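Writing an obituary for the paper: what I learned this month
A thread, in case you have to do it soon.

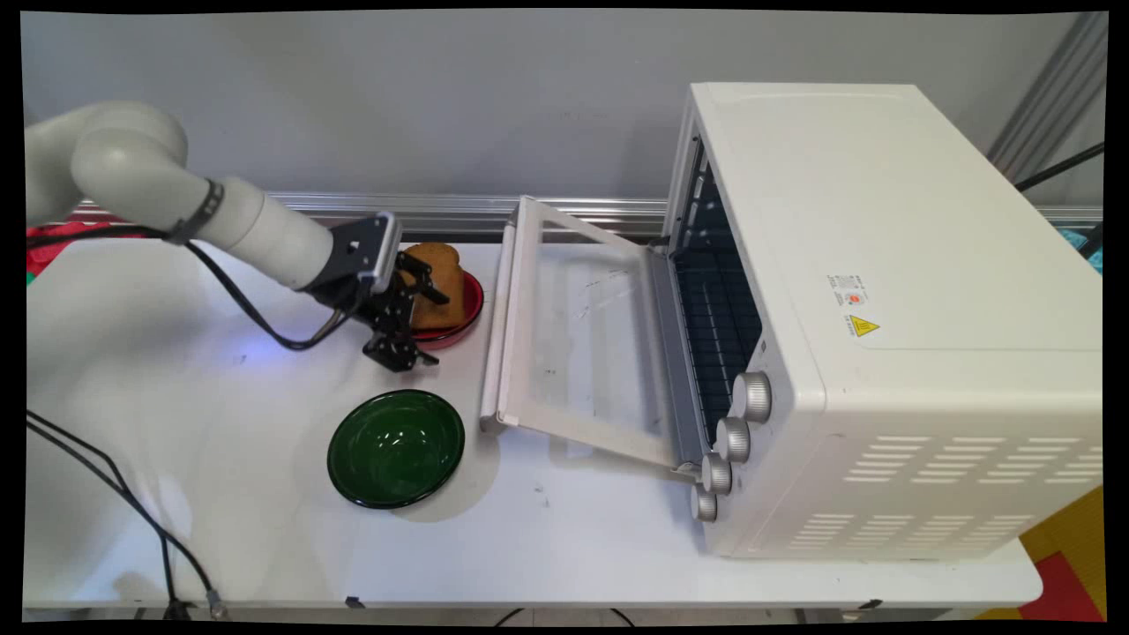

1/ My aunt died at the start of the month and the family asked me to write the notice. I had never written one. I had two days. I'm putting down what I would have liked to know before I started.

2/ Ask the funeral home first whether they send it to the paper or you do. Ours sent it. They also had a form with the basic facts on it, and most of my first paragraph came straight from that form.

3/ Get the price before you write. The paper in Brillwood charges by the line and the first draft I wrote would have cost more than the flowers. A photo was extra. Running it a second day was the full price again, with no discount.

4/ The funeral home's own website carries the notice for free and has no length limit. We ended up with two versions, a short one for print and a long one online. The last line of the short one tells people where to find the long one.

5/ Things you will need that you may not have in your head: full legal name, maiden name, date and town of birth, parents' names, date of marriage, schools, military service with branch and rank, places worked, church or lodge.

6/ Check every one of those against paper. I had her birthplace as Brillwood. Her birth certificate says Udier. She moved when she was 3 and always talked as if she'd been born here.

7/ For service dates, look for the discharge papers. My uncle's were in the same folder as the house deed. The funeral home wanted a copy for his side of the headstone anyway.

8/ Order, for print: name and age, date and place of death, birth and parents, school, work, marriage, what she liked doing, who she leaves, who died before her, service details, where to send gifts. You can change it around. Readers of the paper are used to that order and find the service time faster.

9/ The survivors list is the hard part. Write it out by household and have someone from each branch read their own line. I left out a step-grandson in the first draft. His mother caught it and was kind about it.

10/ Decide early how you'll handle spouses' names, former spouses, and partners who aren't married. We put spouses in parentheses and partners the same way. One cousin asked to be left out completely and we did that.

11/ For the print version we named children and siblings and gave only a number for grandchildren and great-grandchildren. The online one has every name. That saved us six lines.

12/ "Passed away" or "died" is up to you. Our family was split. We used "died" because she would have. The paper took either one.

13/ Cause of death is optional. So is "after a long illness." We left it off. A few people asked at the visitation and we told them there.

14/ On work: she was at the Lykkegaard dairy for 30 years, first in the packing room and later in the office. I had one sentence for that. Two people from the dairy told me afterward they were glad to see it named, so name the place and don't just write "worked locally."

15/ The part about what she liked was the only part I enjoyed writing. Keep it to real things. Ours says she grew dahlias, kept score at softball games and did not care for long phone calls. I took out "she never met a stranger," which wasn't true of her.

16/ Don't put the home address in. The funeral director told us this too. The notice says when the house will be empty, and that's enough information to be giving out. Same goes for the full birth date if you can stand to leave it off. We used the year only in the online version.

17/ Deadlines. The paper needs it by noon for the next day, and earlier before a holiday. It doesn't print on Mondays. If your service is early in the week, the notice has to be ready sooner than you think.

18/ If it's going in more than one paper, ask each one for their own rules. The weekly in Udier ran it free because she was born there. They wanted it shorter and in their own style, and an editor changed some of the wording. We let it go.

19/ Service details: day, date, time, name of the church, town. Say whether there's a visitation and whether there's food after. If the burial is private, say so plainly, or people will follow the cars.

20/ We're burying the ashes in May when the ground is easier and more of the family can travel. The notice only says "a graveside service will be held at a later date." You can run a small second notice when it gets close.

21/ Memorial gifts: call the group first and make sure they take them and what name goes on the check. We picked the Fluvolell hospice house. They gave us the exact wording and a mailing address, and they send the family a list of who gave.

22/ Ask for a proof. Read it out loud to somebody. I read ours to my sister over the phone and she found a wrong middle initial that four of us had looked right past.

23/ If it prints with a mistake, call that morning. Ours had the service time wrong, their error, and they ran the corrected one the next day at no charge. The funeral home fixed the website while I was still on the phone.

24/ Buy extra copies the day it runs. The gas station was sold out by lunch. The newspaper office will sell you back copies but only for a few weeks.

25/ Save the long version somewhere other than the funeral home's site. I printed it and put it in the folder with the certificates. Whoever does the next one will want the dates.

26/ A couple of you asked if you can write your own ahead of time. Yes. The funeral home keeps them on file if you bring one in. I've started mine and so far it's just the facts from number 5.

Posted 21 Dec 2022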